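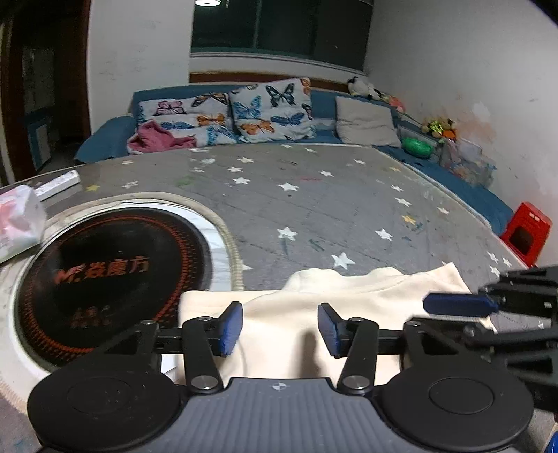 1/5
The Skulen project at Travport is teaching robots to handle clothing by demonstration. Our operators perform each task by hand with a pair of grippers, and the recordings are used to train the robot.

2/5
Cloth remains one of the harder materials in the program. A garment that lies bunched and folded offers few clear edges, and operators are asked to take hold of it slowly, with both grippers in view of each other.

3/5
Demonstrations are recorded in furnished homes as well as in our laboratory. Myrto Kontogiannis, who leads collection, has set a target of 2000 garment demonstrations. The team has completed 83 in its first homes — a modest start, with the pace expected to rise in October.

4/5
Each operator completes two practice sessions before recording. Sessions are limited to 30 minutes. Attempts in which the cloth is dropped are kept and labeled separately for review by Michalis Panagiotou.

5/5
Remote-control trials on the Tetis arm will follow under Stavros Koutsoukos. Households interested in hosting a session may write to the project office at Travport.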